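Prastbridge Tennis League support
Ticket: Doubles results missing from ladder
Opened by: Raghda Yammine, Drenham club
Handled by: Yavuz Toprak
Opened: May 31, 2023
Status: Closed

Raghda Yammine wrote:
Our doubles match against Flisamville was entered last night and shows as confirmed on the match page. The ladder still has us in 11th place with no points from it. I have logged out and back in and tried a second browser. Same result. 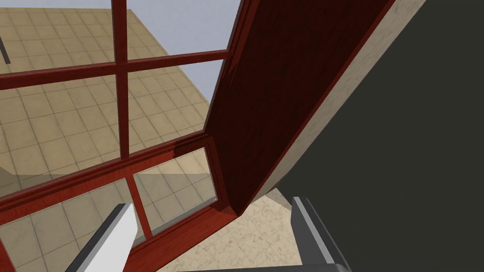

The singles scores from the same evening went through fine. Only the doubles are missing, and both captains have signed off.

Yavuz Toprak replied:
Thanks. I can see the match record. Can you tell me if any player was swapped after the lineup was locked?

Raghda Yammine wrote:
Yes, one. Lam came in for our second pair before the first serve. I changed the name on the score sheet but did not touch the lineup page.

Yavuz Toprak replied:
That is the cause. The ladder reads from the lineup page, and it skips a match if the names differ. I have corrected the lineup and run the update again. Drenham now has 32 points and is in 7th place.

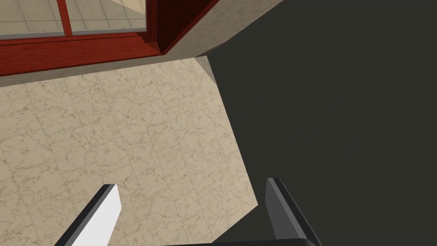

Attachment 2: tiled floor beside a dark gray surface

Raghda Yammine wrote:
Ladder is right now. Flisamville's points are showing too. Please close.

Yavuz Toprak replied:
Closed. For later swaps, use "Edit lineup" before entering the score.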